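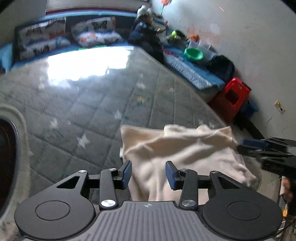 Judit Pap replied:
I disagree with the people who say that folding will be the last job to go. At our laundry in Tristville they said the same about sorting, and in March the sorting line was started. We were 140 on the floor before it. I am still there, but now I stand at the end of the line and take out what the machine refuses. It is easier for my back, and it is much more boring.

pressroom_ola wrote:
What happened to the others from sorting? At Kołodziej they promised that everybody would be moved to another place in the plant. For most it was true, but it was the night shift.

Judit Pap replied:
Also nights, for some. A few went to packing. Two older colleagues did not want to learn the screen and they left. The supervisor was correct with them, I must say this.

skarkeck_fan wrote:
You all talk about sorting, but the first post is about teaching the folding. I have tried the hand gripper too. With two fingers on each hand you understand quickly how much your ten fingers do without asking you. A towel is fine. A thin garment that is already crumpled is a different thing, you have to find a corner first and not lose it when you pull.

pressroom_ola wrote:
And for this teaching, do they pay you the same as for folding?

skarkeck_fan wrote:
By the hour, the same rate. But I am slower with the grippers, so if they ever change it to piece pay I will stop.

Aleksandra Wasilewska replied:
I would like to ask a less popular question. Why do we help with it at all? If I show a machine how to fold, I show it how to do my shift. Cermont brought a folding robot to our place and the target was 2000 pieces per shift. On its best day it did 1312, all of them flat towels. The management was satisfied anyway, because it does not take holidays. The shirts stayed with us, and now we have only the difficult pieces, with the old norm per hour. This is what changed for me. The norm was made when half of the pile was towels.

Judit Pap replied:
Aleksandra, the norm is a problem of the norm. You can ask for a new one. We asked in writing and they lowered it for the table with mixed clothes, to 316 per shift.

Aleksandra Wasilewska replied:
You have a union there. We have a box for suggestions.

skarkeck_fan wrote:
I understand the worry, but if I refuse, they will ask the next person. At least I can tell them which things are stupid. I told them that the fingers should be tried on wet cotton, as it comes from the washer, and they wrote it down.

pressroom_ola wrote:
Wrote it down - and tried it?

skarkeck_fan wrote:
Not yet.

moderator:
I moved this thread from General to Work and Machines, April 2023. Please keep the wage questions in the pinned thread.

Aleksandra Wasilewska replied:
The wage questions are the same questions. But fine, I will copy mine there. Judit, could you send me the text of your letter about the norm? I would change the numbers and try it with our management.

Judit Pap replied:
I will look for it tonight. It is one page, not very polite in the second part.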